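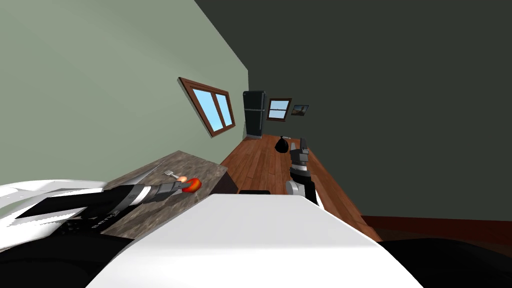
Clearing a counter before you wipe it sounds like one job, but when we broke it into steps for a robot to learn, we ended up writing down a lot of things that people do without thinking. Our group runs household chores in a simulated kitchen called Stalance and looks at where they go wrong. Take a counter with an apple and a fork on it. Which one should be picked up first? In our runs the order made a bigger difference than the speed of the arm, and most of what we learned can be used in any kitchen. The tips below come from that work. Skip the notes on method if you only want the tips.

Round things first

Move fruit, eggs and anything else that can roll before you touch the flat items. In the simulator, a nudged fork slid a little and stayed on the counter. A nudged apple often went to the floor. We ran 423 counter-clearing trials. In half of the plan we let the policy choose its own order, and in the other half we told it to take round items first. Dropped items fell from 17 percent to 5 percent with the fixed order. Nothing else was changed between the two sets.

If you have a bowl, set it down before you start. Put it at the back of the counter, against the wall.

Pick up flatware by the middle

A fork lying flat is hard to lift by the end of the handle. The tines dig in and the whole thing turns. Grip it near the balance point, a little toward the tines from center. For people with sore hands or weak grip, slide it to the edge of the counter so part of the handle hangs over, then pinch from above and below. The policy we call Mivenov learned the sliding move by itself after we stopped penalizing contact with the counter edge. Before that change it pecked at the fork from above and usually gave up.

Keep the second hand free

We expected two arms to work at the same time. On short jobs this was slower. The arms got in each other's way over the counter, and the software spent its time planning around them. The better setting was one arm working and the other held open, away from the counter, until there was something to pass or steady. When you clear a crowded counter at home, try the same thing. Use one hand to pick and the other to hold the bowl or tray.

Clear the floor path before the counter

Trash bags, shoes and step stools should be moved before you carry anything. The robot's own body hides part of the floor directly in front of it, and you have the same problem with a full tray or a laundry basket. Our trials with a bag left on the floor took longer even when the bag was well out of the way, apparently from extra checking.

Wipe last, and wipe toward you

Speckled and stone-look counters hide crumbs. Wipe from the back to the front edge and catch the crumbs in your other hand or a dustpan. We have not tested wiping properly. The Pop cloth model in the simulator is too stiff and bunches up at the corners, so treat this one as ordinary kitchen advice.

Notes on method

Each trial began with the same cabinets and windows and a new layout of small items. A trial was counted as a success if every item was in its container and nothing was on the floor that had not started there. Trials were stopped after 2 minutes. The layouts came from the Vumulell generator, with layouts that had items overlapping taken out by hand.

We have not repeated the ordering test on a physical robot. Real apples bruise and real counters are sometimes sticky, and neither is in the simulator. The next round adds mugs and a cutting board, with a wet-counter setting if we can get the friction right.

Last updated 26 Oct 2023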